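Search the help pages

Posting parcels abroad — reuse a box or buy one?

My sister has moved to Navarro and I'd like to send her a birthday parcel in April, nothing grand, just tea, a scarf and two jars of my marmalade. Do I really need a new box from Zikgate, or will an old one do? I've never posted jam before and I'm a bit nervous about it!
— Curnico

Rainer Pfeiffer
An old one is perfectly all right, and I've sent dozens that way — my mother did the same before me, bless her. Press the corners with your thumb, and if they give, put it out for recycling. Coloured boxes are fine too, so long as you cover any old labels and barcodes. 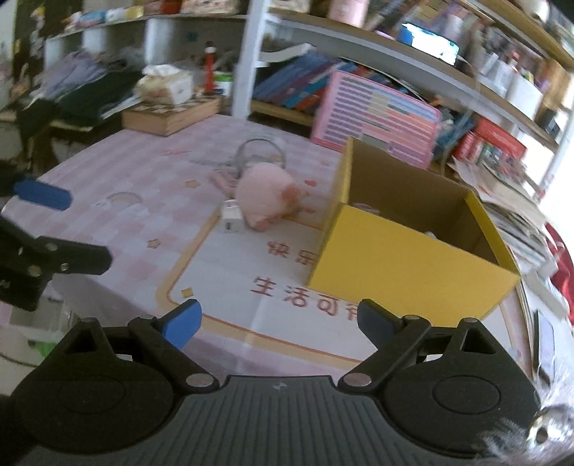

Packing the jars
Wrap each one in a tea towel (she can use them afterwards), stand them upright in the middle and tuck the scarf round them. Fill every gap with newspaper, then close it up and give it a gentle shake. If you hear a clunk, more newspaper. Do check she's allowed to receive homemade food, as some countries are fussy.

Ovo
just buy one, life's too short. mine was 189 grams empty

Related
Removing old parcel tape
Customs forms for gifts
Sending glass by post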